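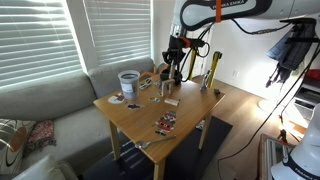 3.2 Small tables and what stays on them

The low table in the sitting room has a special place in our study. In the interviews, people could usually say what a kitchen counter or a desk is for, but when we asked about the table near the sofa, the answers became less clear. It holds things which are in use, things which were in use, and things which only wait for a decision. Pasichnyk calls this third group "resting objects" in his notes from the Ponemetti apartments, and we keep his term in this paper.

We use the word "clutter" only when the residents used it themselves. A spoon on a table beside a sofa is not out of place if somebody eats there every evening. The same spoon becomes clutter when another member of the household expects to find it in the kitchen drawer. For this reason we recorded every object together with the room where the residents said it belongs, and we did not correct their answers.

In total 803 objects were entered in the list for the small tables. Of these, 469 belonged to another room according to the residents. Paper was the most difficult material to classify. Loose sheets, stickers, cards and decorated mats often had no home room at all, and two persons from the same household could give different answers for the same sheet. 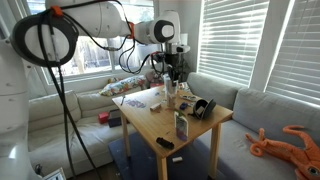 Figure 4. A small wooden table between two sofas, with a glass bottle, an upright carton and scattered papers on the top.

The second difficulty was the border of the table. At first we wanted to count only the tabletop, but this decision was changed after the visits in Mudgway. Residents there moved things from the table to the sofa seat when they needed a free surface, and moved them back later. Boxes were the most common case. We therefore treat the table and the seats next to it as one storage area, and the floor under the table as a separate one. Small items on the floor were seldom mentioned in the interviews, even when the residents could see them while they were speaking.

Height also seems to matter. Tall things such as bottles and cartons were named first when we asked residents to list the table from memory, and flat things were named last or forgotten. Lytvynenko suggests that this is an effect of the sitting position - a person on a low sofa sees the sides of objects better than their tops. We did not test this idea directly. The order of naming is given for each household in the appendix, together with the list of home rooms and the cases where the residents did not agree.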